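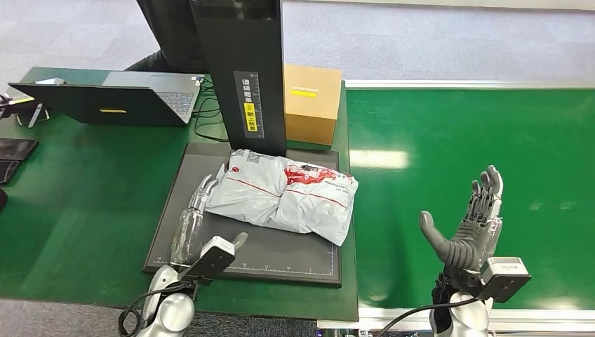
By the Trumo reader help desk
Opened October 12, 2025 | Status: closed, one item carried over

Subject: Winter at Hulme (ebook) skips from chapter 26 to the epilogue

Reader's message

I bought Winter at Hulme from your store and read most of it last night. Chapter 26 ends with the heroine getting into the carriage after the fight at the inn. I turned the page and I was in the epilogue, where they are married and have a baby. I thought it was an odd choice by the author, but a friend has the paperback and she says there are six more chapters. I would like to read them. I have already deleted the book and downloaded it again and it is the same. I am on the Trumo app on a tablet, and it's up to date.

I also posted a review before I knew about this. It says the ending is rushed. I'd like to change it but the edit button is gray.

First reply

Thank you for writing. Please don't return the book yet, as that will remove your bookmarks and notes. Can you tell us two things: does the table of contents list chapters 27 to 32, and what does the progress bar show when you are on the last page of chapter 26?

Reader's answer

The contents page lists them all. If I tap on 27 it takes me to the epilogue. If I tap on 28 it takes me to the epilogue too. The bar says 100 percent at the end of the epilogue but before that it jumps. Last page of 26 is 79 and the next page is 97.

Log

Checked the reader's account. Purchase is complete, full edition, not the free sample. The sample stops after chapter 3, so a mixed-up sample file was ruled out.

Downloaded the same edition on a test tablet. Same fault. Downloaded it on a phone and on the desktop reader. On the desktop reader, chapters 27 to 32 are there and read normally. So the text is in the file and the tablet and phone apps are passing over it.

Turned off the two-page view, changed the font, set the text size back to default. No change. Cleared the app's stored data on the test tablet and signed in again. No change. Please don't suggest this step to other readers with this fault. It takes a long time on a large library and does nothing for it.

Opened the file itself. Each chapter is a separate section and each one should have its own label. Chapters 27 through 32 all carry the same label as the epilogue. The desktop reader goes by position and ignores the labels. The mobile apps go by label and keep only the last section that uses it, so six chapters drop out and the epilogue stays.

Searched for other reports on this title. There were four, all closed as "reader error" or refunded. Two of those readers said in plain words that chapters were missing. I have reopened all four and linked them to this ticket.

Wrote to Pollano, the publisher. They confirmed that the book was redone in January, when the new cover came out, and that the ebook was built with Daron, a conversion tool they had not used before. The January file was the first one with the fault. Readers who bought the book earlier and never updated it still have a good copy.

Asked Pollano whether other titles went through Daron at the same time. They sent a list of 50. I ran the label check on all of them and found the same problem in one more, a collection of holiday novellas, where the second story is hidden behind the author's note. Sent them the details – that one gets its own ticket.
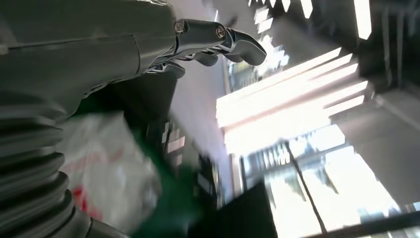
Pollano sent a corrected file for Winter at Hulme the next morning. Tested on tablet, phone and desktop. All 32 chapters and the epilogue open in order, and every line in the table of contents goes to the right place. The progress bar moves evenly. Pushed the new file to the store.

Checked what happens to notes and highlights with the new file. Anything in chapters 1 through 26 stays put. Highlights made in the epilogue move to the start of chapter 27. This is the same label problem from the other side and I could not find a way around it. Added a line about it to the update notice.

Message to reader

The missing chapters are now in the book. Open your library, press and hold the cover, and choose Update this title. You do not need to delete anything first. If you highlighted text in the epilogue, those marks will show up at the start of chapter 27 and you may want to redo them.

On the review: editing is locked for a day after posting. Yours is past that now, so the edit button should work. The star rating can be changed on the same page.

Reader's answer

Got it, 27 is there and so are the others. Highlights moved like you said, only had two. Edit button works for the text but the stars won't change, they go back to three when I save.

Log

Reproduced the star rating problem on the tablet. It saves correctly from the website. Told the reader to use the website for now and passed the rating fault to the app team. Chapter issue closed.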